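How to sort a mixed basket of small bits

Last updated July 19, 2023

Every shared room ends up with a basket where things get dropped. Ours fills in nearly 3 weeks. The method below is for a plastic shopping basket, but a crate will do.

What you need

A clear patch of floor
A few clear storage bins with lids
Labels and a pen
A bag for rubbish

Step 1. Put the basket on the floor and sit or stand over it with a foot on either side. It stays put and you can see right to the bottom.

Step 2. Take out the biggest things first. Small boxes go in one pile. Open each one before you decide anything – old boxes often have a part left in them. Keep the barcode label if the item might need to go back to the shop.

Step 3. Lift out wires and cables one at a time. Pulling at a bundle tightens the knots. Coil each one loosely and tie it.

Step 4. Pick out the small odd shapes last. Thin pieces slip into a lattice base, so tip the basket slightly and run a finger along the edge.

Step 5. Put everything into bins by use. Small parts go on the lower shelves, boxes higher up. Write the label before the bin goes on the shelf.

Anything you can't name goes in a bin marked "May". If it is still there the following May, throw it out. Brunello Martinelli, who set up our shelves, allows 2 of these bins and no more.

Wipe the basket with a damp cloth and put it back by the door. 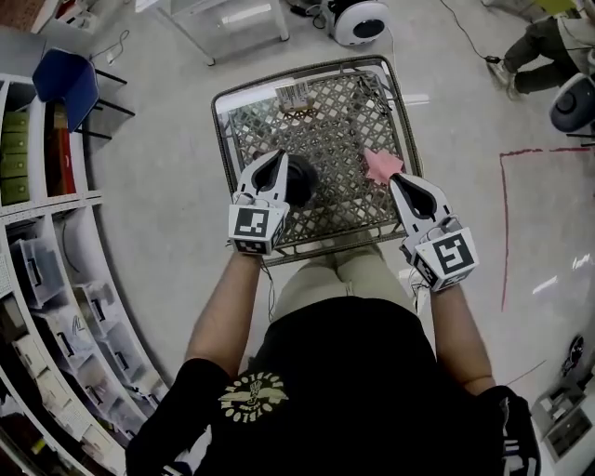
For a very full basket, do the job in two goes and leave the cables for the second.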